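*Last updated Wednesday, January 29, 2025*

# Making flash cards for a certificate exam (and getting through them!)

I sat the Stokham Team Supervisor certificate last February with a shoebox of home-made cards, and I've been going on about them to everyone at work ever since. If you've got a fat syllabus and a job to do in the daytime, I think cards are the loveliest way to revise. You can do a few on the bus, a few while the pasta boils, and you always know where you are.

I'm using the Stokham syllabus below as that's the one I know, but the method is the same for any exam with a published topic list.

## What you need

- The syllabus, printed out
- Some 200 blank index cards, or a card app if you like your phone better
- A thick pen and a thin pen
- A box with dividers (mine came from Carroll's on the high street)

## Step 1: Mark up the syllabus

Go through it with the thick pen and put a line under every verb. "Describe", "compare", "calculate" and so on. The verb tells you what sort of card to write. A "describe" topic wants a short answer in your own words, and a "calculate" topic wants a worked sum on the back -- with fresh numbers, please, never the ones in the book!

Mine had 16 topics. Write each one on a divider before you do anything else.

## Step 2: Split the topics

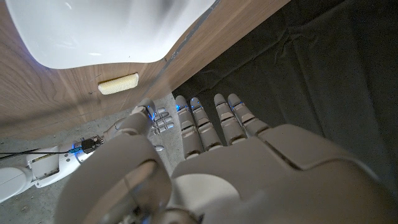
Big topics make terrible cards. "Managing absence" on the front and half a page of tiny writing on the back is a card you'll skip every single time (I had loads of these at first). Break it down until each card holds one thing you can say out loud in a breath. I think of it like the fingers on that white robotic hand, each one built up from short segments with a hinged joint between them: small parts, and a clear place where one meets the next. So "Managing absence" becomes the return-to-work meeting, the trigger points, what goes on the form, who keeps the form. Then add a joining card or two that asks how one leads to the next, such as "What has to happen before the meeting?"

## Step 3: Write the fronts as proper questions

A single word on the front lets you off too lightly. You look at "Delegation", think "oh yes, I know that" and flip it over. Ask something you could get wrong:

- What stays with the supervisor after a task is delegated?
- When would you delegate in writing?
- Which records need a signature, and whose?

Thick pen for the front, thin pen for the back.

## Step 4: Sort and shuffle

Make three sections at the front of the box: Daily, Twice a week and Sundays. Every new card starts in Daily. Get it right and it moves along one, get it wrong and it goes straight back to Daily, however annoying that is. Shuffle each pile before you start, or you'll learn the running order as well as the answers. 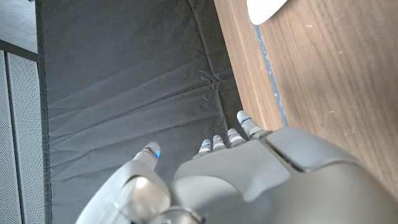 How long should a session be?

Keep it to 9 minutes for the Daily pile and stop when the timer goes, even if there are cards left over. Those go on top tomorrow. Two short goes in a day suited me much better than a long slog after tea.

## Step 5: Swap with somebody

This was my favourite bit. Bláthnaid Fahy was doing the same certificate at the Skullden centre, and we posted each other a bundle of cards every fortnight. Hers were much harder than mine! Other people's wording shakes you out of your own, and the exam paper won't be in your wording either.

## Step 6: Stop making new ones

Put the blank cards away 6 days before the exam. From then on it's just the box, plus a past paper or two under timed conditions. If a past paper throws up something you've missed, write it on a sticky note and put it on the fridge.

## If you'd like to use an app

I tried Inov for the second half of the course and got on well with it. Type the cards in yourself, though -- so much of the learning happens while you're deciding how to word them. And if you import a shared deck, check it against your own syllabus first and delete whatever isn't on it.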